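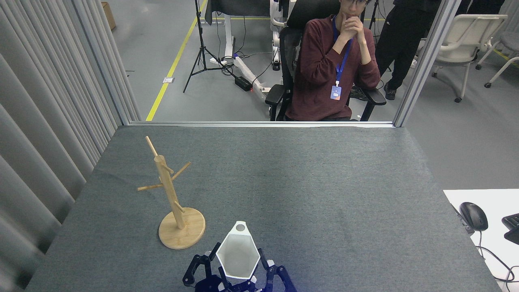 How to hang mugs on a mug tree so it doesn't tip over

Quick one today, I've got a kiln load to get to. People keep asking at the Andgate stall why their mug tree falls over. Mostly it's loading order. Sometimes it's the mugs. Now and then the tree is just bad and you should get another.

What you need

A mug tree. Wood, round base, four pegs is what I'm writing for. Six pegs works the same way, more or less.
Mugs. No more than the tree has pegs. One per peg, please.
A bit of felt or a thin mat if your counter is slick.
Kitchen scale – optional but handy.

Before you start

Take everything off. Wipe the pole and pegs with a barely damp cloth, then leave it to dry. Don't soak it, ever. Twist the pole gently. If it turns in the base, flip the tree over and tighten the screw. Some have no screw, they're glued. Loose glued one = wood glue, overnight, leave it alone.

Check the pegs too. Wiggle each one. A peg that moves will drop a mug sooner or later, usualy the one you like.

Step 1. Find a place for it

Flat, and back from the edge. A hand's width at least. Not next to the stove, the grease gets on everything. Leave room all the way round for handles, and check that a cupboard door won't swing into it.

If the base slides when you nudge it, put felt under it. You can cut a circle a little smaller than the base and stick it on with craft glue. Felt also stops the scraping noise on stone.

Step 2. Sort the mugs by weight

Heaviest to lightest, in a row. Use the scale if you can't tell by hand. My Baldale one is 257 grams, which I'd call light. Big stoneware ones can go well over that and feel fine in the hand but they pull hard out on the end of a peg.

Anything really huge (soup mugs, those wide cappuccino cups) stays on the shelf.

Step 3. Lowest peg first

Heaviest mug goes on the lowest peg. Always. Check the rim clears the counter once it's hanging. If it touches, that mug is too tall for the bottom, move it up one and put a shorter one there.

Slide the handle right along the peg until it sits against the pole or as close as it will go. Most tipping I see is mugs left dangling at the tip.

Step 4. Go across, then up

Second heaviest goes on whichever peg points most nearly the oposite way. Then the next one up. Lightest mug at the very top.

Give the pole a light push after each mug. A small wobble is OK. If the base lifts, take the last mug off and try it on the other side.

Step 5. Turn the mugs

Spin each one a little so they aren't knocking together. Handles with a small hole (espresso cups, mostly) may not fit over a thick peg. Don't force them – that's how handles crack. Test with your finger first. If your finger goes in easily the peg probably will.

Taking mugs off

Reverse order is best. Top first. If you only want the bottom mug, hold the pole with your other hand. Same when the kids help.

Fixing common problems

Still tips: glue a flat steel disc under the base, felt over that. Mine cost 5 dollars at the hardware store and did the trick.

Mugs slide off: pegs angled too flat. A small rubber ring near the end of the peg helps, or swap trees.

Water marks on the wood: you're hanging them wet. Dry the mugs first. For marks already there, fine sandpaper, go with the grain, then a little mineral oil. Wipe off the extra and give it a day.

Pegs smell musty: same thing, wet mugs. Sun on the windowsill for an afternoon.

I redo the oil every March. Next page is cup hooks under a shelf, will put it up when I've got the drill back.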